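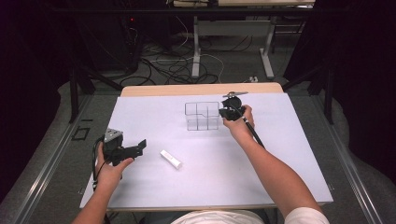 The clear organizer and the white board

October – by the editor of the Masar desk pages
17 comments – 200 shares

Welcome to the new gallery page. In this part of the Masar pages I collect small things for keeping a table in order, and this time the subject is the transparent organizer. I have wanted to write about it for a long time, because many readers ask me which box to take for pens and glue and all the little items which have no home.

On the board: the transparent organizer stands toward the back, with its two rows of compartments and the notch in the top edge. In front of it lies a small white stick, of the glue stick or marker kind, still to be put in its place.

About the box

An organizer of clear plastic is nearly not there when you put it on something white. You see mostly thin gray lines where the walls are. Some people do not like this and prefer a colored box. I like it very much. The table looks calm, and the things inside become the decoration.

I bought my own one in the Hartley shop near the station, together with a packet of labels which I never used. It has no lid, and I am glad for this. I had before a box with a lid from Besard, very beautiful, and after one week the lid was behind the shelf and everything was lying on top of everything.

My rule for the compartments is simple. Long things go to the back row and short things go to the front. A marker behind, an eraser in front. If you do it in the opposite way, the markers stand like a fence and you must look over them each time you need a paper clip.

The glue stick deserves a few words. It is the item I lose most often, as it rolls. Put it with the cap up, so you can see that the cap is really closed. A glue stick that was open during the night is good only for the trash. I keep glue and markers in separate cells, because their shapes are too similar and in the evening, with a weak lamp, I took the wrong one more than once.

About the white board under it

A white surface on a light wooden table is a good pair. The narrow strip of pale wood that stays visible at the far edge makes it warmer, and the board takes the ink and the glue in place of the wood. At home I use a smooth board that I bought from Adis as a leftover piece. It was cheap, one corner is a little damaged, and I turned this corner toward the wall.

For cleaning I use a soft cloth with warm water and one drop of dish soap. For marker lines I try first with an ordinary eraser, then with the cloth. Please do not use the rough side of the kitchen sponge. On a white surface you do not notice the scratches at first, but the dirt finds them, and later you have gray lines that stay forever. The same is true for the clear box – maybe even more, as a scratched clear wall looks tired very quickly.

Leave some free space in front of the organizer. In my first arrangement I put the box in the middle of the board, and then there was no place to work, only to admire. Now it stands near the back edge and my paper fits before it. When I finish, I lay all the small things on the free part of the board and put them away one after another. It takes as long as one song on the radio.

What readers wrote after the last gallery

One reader keeps sewing thread in such an organizer and says that the compartments are too wide for bobbins, they fall over. She put a strip of felt on the bottom and now they stay. Another uses it in the bathroom for combs and small brushes. I have not tried this, I think that the water leaves spots on clear walls if it is hard like ours.

A third letter asked if the notch in the edge of these boxes should be turned to the front or to the back. I do not know an official answer. On mine I turn it to me, because I can then take out short pencils with two fingers more easily.

Also somebody wanted to know where to find replacement cells. For my box they do not exist, it is one piece. If a wall is cracked, I put clear tape over the crack and turn that side away.

Next gallery will be about drawers, and after it about cables and chargers, if I find the courage for my own drawer first. You can send your questions in the comments until the end of the month. Please write also how wide your table is, it helps me to answer.

17 comments – 200 shares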